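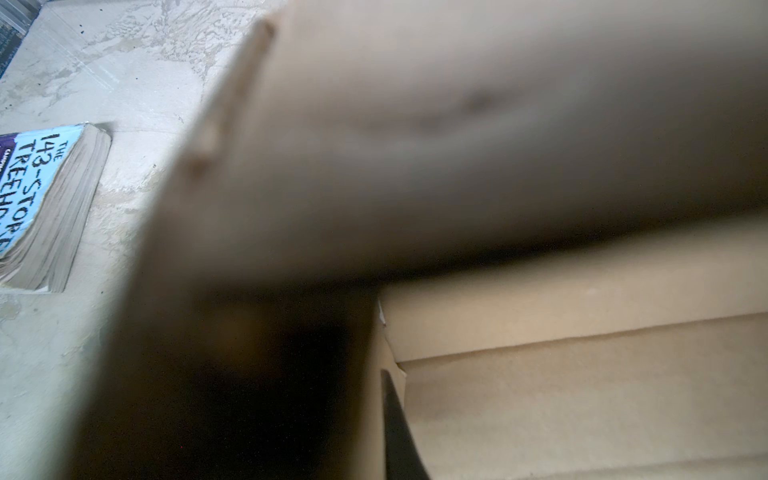

Progress to the end of July, Ollach book store

The grant paid for 48 cardboard boxes and for shelving, which Shiferaw delivered on a Tuesday. We have packed 596 children's books so far against a target of 2,000. Boxes for Skastusstead go out first, then Bornasgate.

Paperbacks are laid flat and checked before packing. We keep worn copies if every page is there, and titles such as The 143-Storey Treehouse are always asked for. Of the grant, 200 pounds is unspent and we would like to put it towards tape and labels. 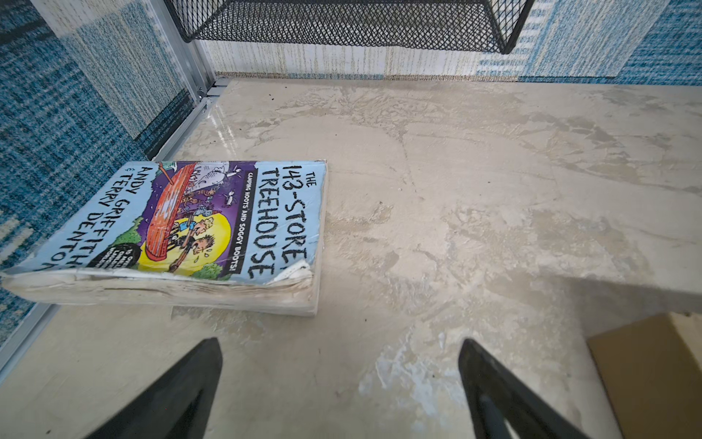

Margaux Maillard has asked that worn paperbacks be boxed separately, as the schools want to cover them before lending. We will do this from the next batch. The packing list will carry an extra column for condition.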